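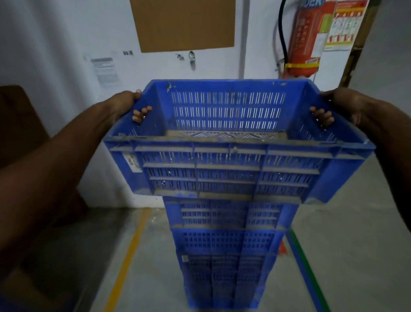

Someone replied to my last thread asking why I don't just drive to the big supermarket in Stisside like everybody else if the Pirnden growers' market annoys me so much. Fair question. I've had a think about it on the couch and the answer runs to several posts, sorry.

First, it doesn't annoy me. I have been going most weeks for years. I complain about it the way other people complain about their footy team.

The thing that set me off was tomatoes. The sign said heirloom. I asked whose heirloom and was told it was "more of a colour thing". I bought 500 grams and ate them over the sink like a possum.

They were excellent, which didn't help my argument.

Then there's the pricing. A bunch of silverbeet is a fixed price, but the bunch is whatever size the grower was feeling at dawn. I've had one that lasted two nights and one I could have worn as a buttonhole.

Lemons are 5 for a price that would make my nan lie down. My neighbour's tree drops them on the footpath for free. I still buy the lemons. I don't want to talk to my neighbour.

Someone's now asked if it's cheaper than the shops. I kept the dockets through winter, so: $439 at the market on fruit and veg. I then worked out the same lot at Stisside prices and lost the bit of paper, and I've decided not to look for it.

What I can tell you is that I threw out less. Market spinach gets a good five days in my fridge. The bagged stuff goes to soup while I'm still unpacking the car.

The parking, though. You park in the paddock off Fothergill Road and walk 900 metres along the verge, feeling very wholesome. Coming back with a pumpkin it is a different verge altogether.

Tip for beginners: buy the pumpkin last. Bonus tip: buy half a pumpkin. I know this and have never done it.

To the person asking about the Kadetau potatoes -- yes, they're back, second row, next to the honey. Waxy, small, filthy. Boil them in their jackets with too much salt. Don't mash them, you'll get wallpaper paste and you'll blame me.

Asparagus is still skinny and dear. Give it until October. I bought some anyway and burnt it.

Broad beans are in too. Lovely to look at, and a whole evening of podding gets you enough for one piece of toast. I did mine in front of the cricket highlights and found a pod in my slipper the next morning.

No, I won't be trying the Stisside click and collect. I did once. I ordered one leek and was given a single spring onion, with a sticker on it saying substitute.

Anyway, if anyone's got a use for the other half of a pumpkin, I'm in most evenings.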